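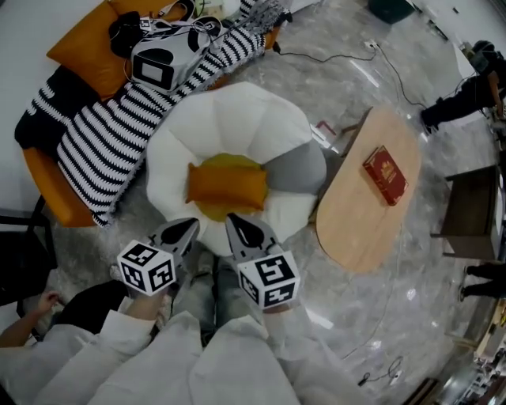

A flower-shaped pouf with an orange cushion at its yellow center.

Burkthorpe Opens Regional Recipe Archive to Home Cooks

16/09/2020

The Burkthorpe Food Library has opened its regional recipe archive to the public through a new section of its website. The section contains 264 recipes drawn from family notebooks, church cookbooks and restaurant menus, and it may be used free of charge.

Until now the archive could be consulted only in the library's reading room, by appointment. Readers may search the online version by ingredient, cooking method or county of origin. Each entry gives the recipe as first written, followed by a tested version with current measurements and oven temperatures.

"Many of these recipes call for a teacup of flour or a slow oven," said Funmilayo Effiong, director of collections. "We have kept that wording and placed a working recipe beside it, so that a reader can cook from the page the same evening."

Testing was carried out in the kitchens of the Skusden Culinary Institute under the supervision of Jacqueline Marty, a senior instructor. Dishes that did not produce consistent results were returned for further work and will be added at a later date. Pickles and preserves have been left out of this first release while their processing times are reviewed.

The opening selection leans toward baking, with 30 entries for cornbread alone. Soups, braised meats and fruit desserts are also well represented. Funding for the project was provided by the Afolabi Foundation. 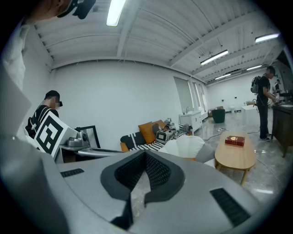 Submissions Invited

The library is accepting handwritten or printed recipes for the next release, which is planned for December. Contributors should send a clear copy, the name of the original cook where known, and a note of no more than 500 words on how the dish was served. Originals should not be mailed.

A printed companion volume is being prepared by Zarner Press. Its price and publication date will be announced separately.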